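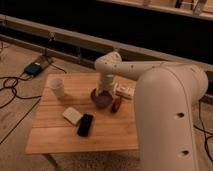
Session 4: Clearing a small table

Housekeeping and Table Service, evening group
Notes by Ettore Bellini. Typed up fast, sorry for the gaps. Bring these with you next time.

What we're covering
Low tables and side tables, the kind with a plain wood top. Big dining tables come in March with the Drakos handout.
Main idea: decide the order before your hand goes out. Most spills at this stage come from grabbing whatever is closest.

Terms (know these for the check at the end)
Anchor: the piece everything else gets moved around. Usually the bowl.
Tippers: tall, light, narrow at the base. Plastic cups are the worst for it.
Flats: boxes, packets, cards, napkins. Easy to miss when they sit behind something taller.
Strays: small stuff lying loose. Gets swept onto the floor by sleeves.

Look at the table at the top of the page. Brown bowl near the center back, that's your anchor. White plastic cup at the back left, tipper. White flat-sided item just behind the bowl and a bit right, treat as a flat. Little dark reddish-brown piece at an angle in front of it = stray.

Order of work
1. Strays first. Pick up, don't slide.
2. Tippers. Hold low on the body, not by the rim. Check inside before you tilt it, a cloudy cup hides an inch of water very well.
3. Flats. Lift from one short end. If it's a packet, check that it's closed.
4. Anchor last. Two hands if it's wider than your palm.
5. Wipe.

Stacking: small things can ride in the bowl if the bowl is clean and dry. Never paper in a bowl that's had food in it. A cup goes in a bowl only if it stands up by itself. Someone asked about cup upside down over the stray, no, you'll forget it's there.

Wiping a plank top
Go with the boards, one end to the other. Going across pushes crumbs down in the seams. Damp cloth, wrung out twice, then a dry one straight after. Don't leave the damp cloth sitting on the wood while you carry things off (this is how the Gruvatura table got its ring, yes the one by the window).
Front edge and corners last. Run the cloth under the lip too, sticky fingers go there.
Low tables: kneel or squat, don't bend from the waist. You'll do 24 of these in a normal shift at Prollgate.

Timing
Target is 70 seconds for four or five items, wipe included. Almost everyone went over last week, that's fine. Slow and nothing dropped beats fast. Time yourself at home with whatever you've got, a mug and a cereal bowl will do.

Common mistakes from the practice round
- reaching over the cup to get to the bowl
- both hands full, then no hand for the cloth
- wiping arund things instead of lifting them
- putting the packet in a pocket "for a second"
- starting at the front just because you're standing there

Resetting
If the table gets reset, reverse it: anchor down first, then flats, then tippers, strays at the end. Bowl goes back where it was unless the room sheet says otherwise. Stesitz sheets have a little plan on the back, use it. Leave a hand's width between a cup and the edge, more if there are kids in the room.

For next time
Read page 9 of the blue booklet, the part on wood finishes. Skip the bit about marble.
Do 2 timed clears at home and write down the order you used, even if it went badly. Especialy then.
Bring a dry cloth, ours are all in the wash.
Doors open 6:15 pm, side entrance.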